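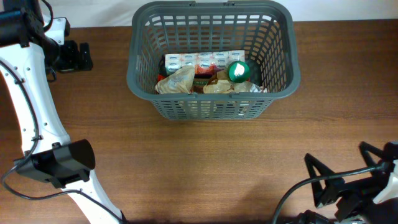
**Progress report: basket packing and household parcels**
Submitted by Yaneth Lozano, Clukanport stores
2020-04-18

## 1. Scope of this report

The report covers work under the Sodora grant for household parcels in the Clukanport area. The grant pays for the purchase of reusable baskets, the fitting out of the packing room, and trials of packing methods for small mixed goods. Spending on deliveries falls under the separate agreement with MacBrayne and is reported to them directly.

## 2. Position against the plan

| Item | Planned | Position |
|---|---|---|
| Baskets purchased | 250 | 250 |
| Baskets labelled and in use | 250 | 118 |
| Packing tables in place | 3 | 3 |
| Written packing method | Draft | Draft issued, under revision |
| Return of empty baskets | Started | Not started |

The shortfall in labelled baskets is a supply problem. The first labels did not stick to the rolled rim of the basket and a second type has been ordered from Mokutham. Unlabelled baskets are being kept back from delivery, as they cannot be matched to a household on return.

## 3. Choice of basket

The grey plastic basket was chosen over a closed crate. Its sides are an open grid, so contents can be checked from the side without lifting anything out. The handle slots are moulded into the rim and there are no separate handle parts to replace. The rounded corners waste a small amount of space when square boxes are packed, and the method now puts soft items in the corners where possible.

The open grid has one drawback. Narrow items can work their way through the openings if they are packed on end against the side. The draft method asks for thin items to be laid flat or held in by something larger.

## 4. Packing method

Work so far has been on mixed baskets, in which paper goods, boxed goods, bagged goods and a bottle travel together. These gave the most complaints in the previous period, chiefly about crushed bags.

The current draft reads as follows:

1. Place the basket with its long side against the wall, so that it cannot slide away from the packer.
2. Pack pocket tissues first, in a row side by side along the back. A tight row stays up without support.
3. Put boxed goods low in the middle.
4. Put paper bags to the left, folded over. Do not staple them.
5. Put clear bags to the right, with nothing heavy on top.
6. Stand bottles upright with the cap where it can be reached.
7. Check that nothing projects through the grid.

Steps 2 and 6 have given no trouble. Step 3 needs rewording. A box placed low in the middle is soon partly covered by the goods around it, and the person checking the basket then has to move items to confirm that it is present. Two changes are under trial: turning the box so that its lettering faces up, and checking boxed goods off the list before the bags go in. The second is quicker but depends on the list being filled in at the time.

Step 4 is also open. Crumpled paper bags take up more room than the same goods in a flat packet, and small packages placed beside them are easily hidden against the side of the basket. Packers have been asked to put small packages in after the paper bag.

## 5. Packing room

The three wooden tables are in use. They stand against the white wall, which was repainted before they were brought in. The table surface was left as supplied. A rubber mat was considered and rejected on grounds of cost, as the wall already stops the basket at the back.

Shelving for incoming stock has been delayed. Until it arrives, stock is held in the boxes it was delivered in, and packers walk further than the plan allowed for. No figure has been put on this.

## 6. Spending

The basket and table lines are fully spent and closed. The label line will be exceeded by the cost of the second order, and we ask for approval to cover this from the unspent part of the shelving line. The supplier has reduced the shelving price by 20 per cent on account of the delay. No other movement between lines is requested.

## 7. Matters outstanding

- **Labels.** Delivery from Mokutham awaited. Labels will be tested on one table before being applied to the remaining baskets.
- **Method.** Revised wording of steps 3 and 4 to be issued once the box trial is finished.
- **Returns.** MacBrayne have asked whether empty baskets can be stacked inside one another on the van. They can, if the insides are clear. A collection round has still to be agreed.
- **Cleaning.** Returned baskets will need washing before they are packed again. The grid sides drain well but the lower slots hold dirt, and a brush will be needed. The cost is small and can be met from general supplies.

The next report is due in September and will include the first figures for returned baskets.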